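Packaging bench, Friday, October

Continuing the soft film sorting from the last entry. Purpose is unchanged: find out how much of the kitchen and canteen film can go to Bremgate as one stream, and how much has to be split by hand first.

Material came up from the Gramden site in two sacks. The limit in the Bremgate note is 30 g of mixed film per test charge, with anything metallised kept out. Metallised wrapper goes to Montoya or into general waste. Their note does not say what counts as metallised. Have been treating anything with a shiny inner or outer face as metallised until told otherwise.

Balance checked before starting with the 2000 g weight. Fine. Draught from the corridor moves the reading when a bag is open on the pan, so the door stays shut while weighing.

Method as before. Bags are tipped on the white table in small heaps, picked out one at a time and dropped in the basin on the floor, then the basin is weighed and the tare taken off. No flattening at this stage. Flattening was tried on the first sack and took longer than the sorting did.

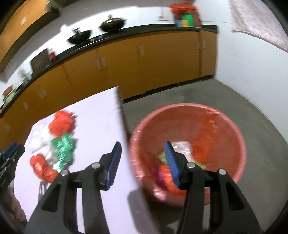

White table and basin. Orange-red, green and translucent white bags in one heap.

Notes on handling:

Crumpled bags hold on to each other, particularly the thin ones. Two come up together often enough that the count sheet cannot be trusted, and weight is the better record. Have stopped filling in the count column.

Colour is no use as a guide to film type. The red and orange bags in the first sack were from at least two suppliers and felt different in the hand – one soft and quiet, the other stiff with a loud crackle. Stiff ones put aside in a separate tray marked S.

Green wrapper with the metallic sheen is out under the rule above. It also springs back open after crumpling, so it takes up more of the basin than its weight suggests.

Translucent white is the easy one. Any bag with a paper label gets the label cut off with scissors and 8 mm of film round it. Peeling leaves adhesive behind.

Basin is a better height on the floor than on the stool. Needs wiping out between charges, as crumbs collect under the film and end up in the weight.

First sack gave 70 g sorted after labels and metallised were removed, so two full charges and a remainder. Remainder bagged and marked for Seledora, who asked for a sample of mixed colour.

To do:
Ask Bremgate for their definition of metallised.
Second sack, same method.
New blades for the label scissors.
Tray S still to be weighed.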